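Workshop notebook - Grillgate oral history and print room
Jan 18, 2020

Long session today, and I'm writing it up while the kettle is on so that Omar and Kyung-hwa can pick up where we stopped. I'll try to keep the useful parts near the top, but I know how I am, so bear with me.

Present: me (Adi), Ljubica, Karim for the first half, and two of the students from the Bondorine group, who were lovely and asked better questions than I did.

Where the interviews stand

We have 32 interviews recorded and 19 left to transcribe, which sounds worse than it is. The long ones are done. What's left is mostly the short conversations we recorded in July at the march and on the steps afterward, where people gave us five or six minutes each about what first brought them out. The street noise is heavy on those. Ljubica found that if she listens through once without typing anything, just to get used to the person's voice, the second pass goes a good deal faster. I tried it on two of them this afternoon and I'm a convert!

We talked for a long time about one tape in particular, the woman who was seventeen when her cousin was stopped on Petek Street and who has come to every meeting since. She says "um" and starts over a lot in the first ten minutes. Karim wanted to clean it up, the way a newspaper would. I didn't, and I said so, maybe with more heat than it needed (sorry, Karim). Where we landed: the full transcript keeps every pause and restart, and the booklet excerpt can be trimmed, but only after she has read the trimmed version and told us it still sounds like her. I'd like that to be our rule for everybody. Kyung-hwa, you weren't here, so please say if you see a problem with it.

Consent forms: seven people ticked "first name only" and one ticked nothing at all. I'm treating the blank one as a no until I've spoken with him. His file has been pulled out of the shared folder and is on the drive in my bag.

Print tests for the booklet and the posters

The second half of the day was screens and ink. We burned the portrait screen again with a longer exposure, and the fine lines around the eyes finally held. Last time they washed right out and everyone looked as though they were squinting into the sun. I exposed at 42 seconds on the small lamp, with the glass pressed down hard. Omar had written 30 in the old notebook, but I think that was for the other emulsion, the one in the brown bottle that we finished before the holidays.

The black went down beautifully on the gray stock. On the cream stock it looked a little brown to me and perfectly fine to Ljubica, so we pinned one of each on the wall and will look at them in daylight. The gold for the names is still a problem. It's thick, it dries in the mesh between pulls, and by the fifth sheet the letters start to fill in. I thinned it a little with the retarder and got nine clean pulls before it went wrong, and then I got greedy and thinned it more and had a puddle. So: one capful to the small tub, and stop there.

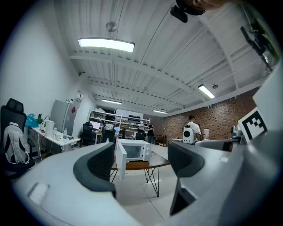

Paper and money

Gindus can let us have 3,000 sheets of the gray at the price they gave us last year, as long as we take them in one delivery. We need 500 posters and the rest would go to the booklet, with enough over for the school workshops. My worry is where to keep it all. The back shelf is damp along the bottom and we lost a good stack there once already, and I was the one who had put it there, so I remember it well. Karim is going to ask his brother-in-law about pallets.

One of the students asked why we bother printing by hand when the copy shop could do the lot in a morning. I gave her a rambling answer about how people stay and talk when there's a screen to pull, and how half of our interviews came out of somebody standing at the drying rack with inky hands and starting to tell us about their mother. I don't know if she was convinced, but she did stay another hour and pulled eleven posters, and she's bringing her aunt, who was at the sit-in at the housing office and has never been recorded.

On wording

We still have two versions of the poster line. Ljubica prefers the plain one with the names and the date and nothing else. I like the longer one with the quote from the meeting, but when we printed it small and taped it across the room I couldn't read it without walking up to it - and I wanted to be able to read it. The families get the final say in any case. Omar has promised to take both proofs over to them in person, and I'd ask him to leave copies so they can live with them for a few days.

Still to do

Reclaim the two big screens (they're leaning by the sink, please don't stack anything on them).
Call the man with the blank form.
Test the gold on cream with the coarser mesh.
Kyung-hwa to check my spelling of the street names in transcripts 12 through 16.
Buy more packing tape, the wide kind.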